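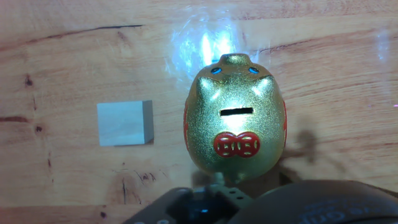 The Town of Revville will host Mayor Sølve Bakke of Flostavlow for a public visit this May. Mayor Bakke will speak on the recovery of his municipality following the spring flood and on the rebuilding of its harbour district. 1/11

The public address takes place Saturday at 7 p.m. in the auditorium of the Isaksson Centre. Doors open at 6:15 p.m. Admission is free, but a ticket is required. The auditorium seats 574. 2/11

Tickets may be reserved through the Town website or collected in person at the Isaksson Centre box office. There is a limit of four per household. A further 200 places will be available in the Kinel Room, where the address will be shown on screen. 3/11

Councillor Vidar Hedlund, who spent three weeks in Flostavlow assisting with the reopening of its public library, will introduce the Mayor and moderate questions from the floor. Written questions may be left at the box office until noon on the day of the event. 4/11

The flood displaced nearly 2000 residents of Flostavlow and closed the harbour road for the remainder of the season. Mayor Bakke will address the decisions his council faced in the first days, including where to shelter families and which streets to reopen first. 5/11

He will also speak about matters still unresolved. Several neighbourhoods on the lower bank remain under a building restriction, and the municipality has yet to settle on a route for the new dike. Residents of Revville's own riverfront may find this portion of particular interest. 6/11

Earlier in the day, the Mayor will tour the Kinel Street pumping station with Public Works staff and meet with members of Council. The tour is not open to the public. Kinel Street will be closed to through traffic between 1 p.m. and 3 p.m. — local access will be maintained. 7/11

Donations to the Flostavlow Library Fund will be accepted in the lobby before and after the address. Cash and cheques are welcome. Cheques should be made payable to the Town of Revville with the name of the fund on the memo line. Tax receipts will be mailed. 8/11

The auditorium is wheelchair accessible from the Isaksson Street entrance. Sign language interpretation will be provided. Residents requiring other accommodations are asked to contact the Clerk's Office by Wednesday. 9/11

Parking at the Centre is limited. The municipal lot behind the arena will be free of charge from 5 p.m., and the Route 2 bus will run on its weekday evening schedule until 10 p.m. 10/11

Correction to our earlier notice: the address begins at 7 p.m., and the 6:30 p.m. start printed in the spring recreation guide is in error. Tickets already issued remain valid. Media inquiries should be directed to the Office of the Town Clerk. 11/11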